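January 12, 2020. Front loader, wash trial 34

Gasket wiped round before loading, fold at the bottom checked for lint. Filter cover left shut this time, Otis drained it after trial 20.

Plush goods go in by themselves at 835 g dry. The white fabric is a separate load. Spin held at the lowest setting, as Shengli asked. Dry weights to be entered before the door is closed.

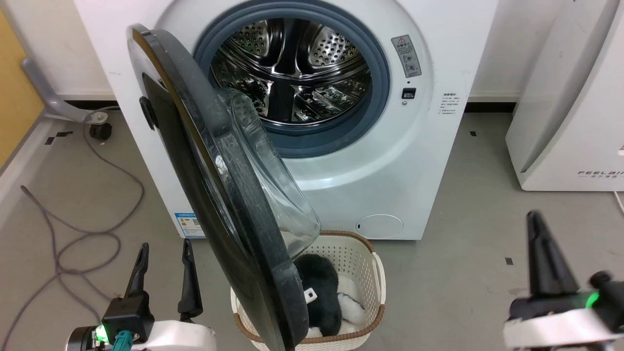 Door open, basket in front, black plush on top of the white.

To do: reweigh both after 50 min on the rack.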